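The Trestedley Bus

1

Catarina Teixeira got off the bus at Uvamholm with one bag and the letter from the solicitor. The driver said the last one back to Trestedley left at five and that it did not wait. She thanked him and walked up the hill.

The house was the fourth along. Her aunt Leonilde had lived in it for most of her life and had died there in the spring, in the chair by the kitchen window. The letter said there was a savings account with 1,420 pounds in it, the contents of the house, and a coat on hold at Antunes the dry cleaner's, to be paid for on collection.

The key was stiff. Inside it smelled of soap and old newspapers. Catarina put the kettle on before she took her coat off, as she had done on every visit, and then stood there with two cups out. She put one back.

She had given herself the day. A man from Nelex was coming in the morning to clear whatever was left, and he had told her on the phone that he did not sort things. Anything in the house when he came would go in the van.

She started with the kitchen drawers. There were rubber bands, candle ends, a bread knife with a loose handle and a great many receipts. Leonilde Ramalho had kept the receipt for a tin bath bought before Catarina was born. Under the receipts was an envelope with Catarina's name on it. It had no stamp. She sat down to open it.

"You will want to throw everything away," her aunt had written. "Do that. Only fetch the coat, I have not paid for it and Antunes has been patient. And go through the bedroom yourself, please, I don't want a stranger doing it."

The rest was about the boiler.

2

Antunes was at the bottom of the hill, next to the chemist. The man behind the counter was younger than she expected. She gave her aunt's name and he went into the back and was gone for a long time.

"It's been here since last June," he said when he came out. "My father said not to chase her for it."

"What do I owe you?"

He looked at the ticket and then at her. "Call it five."

It was a brown coat with a belt. Catarina remembered it from the airport, years ago, when she had come over at nineteen with no English to speak of. Her aunt had been standing by the barrier in that coat, holding up a sheet of paper with RAMALHO on it in capitals, although that was her own name and no help to anyone.

She paid and carried it back up the hill over her arm. It was heavier than it looked.

3

She did the bedroom after lunch. The wardrobe was half empty. Somebody, probably Leonilde herself, had already given away the good shoes. What remained was skirts, cardigans, and a drawer of white things that had been washed and put away so carefully that Catarina felt rude taking them out. She laid them on the blanket one at a time and decided about each.

Most went in the bag for the church. She kept a nightdress she had once borrowed, and a scarf. By three the drawer was empty and she had taken out the lining paper too, which was a page of the local paper with the crossword done in pen.
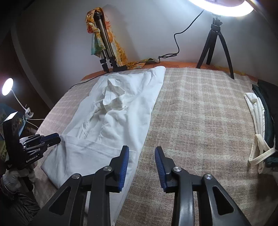 4

At a quarter to five she locked the back door and turned the water off at the tap under the sink, as the letter told her to. She left a note for the Nelex man about the boiler.

It was cold for the time of year. She stood in the hall and put on her aunt's coat over her own cardigan. The sleeves were too long. In the left pocket there was a bus ticket, a single from Trestedley, gone soft from the cleaning.

The bus was already at the stop with its engine running. It was the same driver.

"Get what you came for?" he asked.

"Yes," said Catarina. She held out her return and he waved her on, and she took the seat behind him, with the bag on her knees.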